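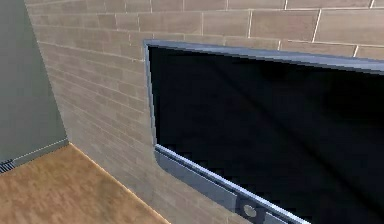 Wohnzimmer in der Simulation, Fernseher an der Fliesenwand, Bildschirm aus.

Tipps aus der Roboter-AG: Haushaltsaufgaben im Simulator

Stand 1. März 2020. Zusammengetragen von Irfan Khattak, Korrekturen bitte an Nusrat Satti oder in die Liste am Werkstattschrank.

Kurz vorweg: Wir bauen gerade die Wohnung für den Wettbewerb in Curnberg nach. Aufgabe dort: Fernbedienung holen, Tisch abwischen, Besteck einräumen. Vieles davon klappt am Rechner schneller als mit dem echten Arm. Ein paar Sachen, die uns Nachmittage gekostet haben, damit ihr sie nicht auch verliert.

Wände und Texturen
Ziegelmuster sieht schön aus, frisst aber Speicher. Eine Kachel anlegen, wiederholen lassen, fertig. Nicht die ganze Wand als ein Riesenbild laden (hatten wir, Ladezeit zum Kaffeeholen). Auf Entfernung verschwimmen die Fugen — macht nichts, für die Greifaufgabe egal. Wer die Wand zum Orientieren braucht, lieber eine Marke ankleben.

Fernseher
Schwarzer Bildschirm reicht. Wir hatten mal ein Testbild drauf, da hat die Erkennung dauernd Gegenstände im Bild gefunden. Also Textur raus, schwarz rein. Treppchen an den Rahmenkanten? Kantenglättung hochdrehen, aber erst ganz am Schluss, für die Präsentation. Beim Üben aus lassen. Den Fernseher als festes Objekt anlegen, sonst fällt er beim ersten Anstoßen von der Wand. Ist passiert, zweimal.

Boden
Holzoptik ok. Reibung extra einstellen!! Die Textur ändert nämlich gar nichts, auch wenn alle das glauben. Wert steht in der Bodendatei ganz unten. Sockelleisten nur als Deko, ohne Kollision, sonst bleibt der Wagen in der Ecke hängen.

Blickwinkel
Schräg von oben ist gut zum Gucken und schlecht zum Messen. Für Abstände immer die Ansicht senkrecht von oben nehmen. Vor jedem Durchlauf prüfen, ob der Greifer überhaupt im Blick ist. Ansicht "Mamby" ist die gespeicherte Übersicht, bitte nicht überschreiben. Eigene Ansichten unter eigenem Namen.

Durchläufe
Für die Besteckschublade haben wir 3000 Durchläufe angesetzt, geworden sind es 3185, weil die Zählung nach einem Absturz weiterlief. Davon waren 1078 brauchbar. Klingt wenig. Die meisten Fehler kamen von einer falsch gesetzten Startposition, also die immer zuerst anschauen. Nach je 200 Durchläufen speichern, nicht erst am Abend.

Vom Rechner in die Küche
Der echte Arm (heißt bei uns Sial) steht in der Lehrküche in Romlow. Ein paar Dinge, die im Simulator nie vorkommen:
Arbeitsplatte vorher trocken wischen. Auf feuchten Flächen rutschen die Saugfüße.
Löffel mit mattem Griff nehmen. Glänzende mag die Kamera nicht.
Gummiringe um die Becher, zwei Stück, oben und unten. Billigster Trick von allen und hilft am meisten.
Schubladen mit einem Tropfen Öl an der Schiene. Kein Speiseöl, wird klebrig!
Schwammtuch halbieren, ganze sind zu schwer wenn nass.
Kabel mit Klettband an die Tischkante. Klebeband lässt Reste, gibt Ärger mit der Hauswirtschaft.

Dateien
Namen ohne Umlaute. Bitte. "Küche_neu_final2" macht jedes Mal das Skript kaputt. Raum, Kürzel, Nummer — mehr braucht es nicht. Alte Wohnungen vom Dezember nicht löschen, die laufen noch im Vergleich mit.

Noch offen
Lampen fehlen im Wohnzimmer, zurzeit ist alles gleichmäßig hell. In echt gibts Schatten, das muss noch rein vor Curnberg. Nusrat hat angefangen, wer helfen will, meldet sich bei ihr. Die Fernbedienung braucht ausserdem ein richtiges Gewicht, gerade wiegt sie so viel wie ein Toaster. Küchenwaage liegt im Schrank links, Batterien bitte selbst mitbrigen.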